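Members of the horticultural section visited the Clilten nursery on a Thursday in February, at the invitation of its propagation department. The party was received at the Tritia gate at 8 a.m. and divided into two groups.

The first stop was the cutting house, where rosemary, myrtle and sweet olive are raised under mist. Cuttings are taken from stock plants kept on the north terrace and are moved to individual pots once they have rooted. The department reported that 300 myrtles were potted on last season, all for sale within the region.

Visitors then proceeded to the seed room. Seed of strawberry tree is cleaned there, mixed with damp sand and held in cold storage before sowing. Batches are labeled by collecting site, and the Mkhize and Faleo lots are kept apart throughout.

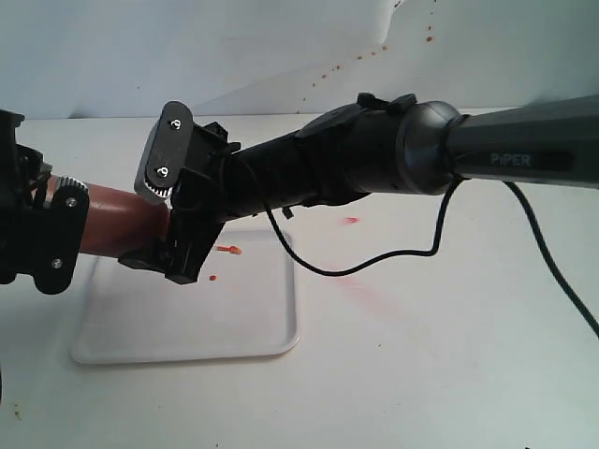

Pravesh Dlamini remarked that cold storage alone had given him uneven results with strawberry tree, and that a full day's soak beforehand had made the greater difference. The department agreed to sow a soaked batch beside an unsoaked one this spring and to share the results with the section.

The afternoon was given to the outdoor beds. Five bay hedges are under observation for wind damage, and the two nearest the road showed browning on the exposed side. Pruning has been put off until growth resumes.

The visit closed at 3:30 p.m. Plant lists may be requested from the section office.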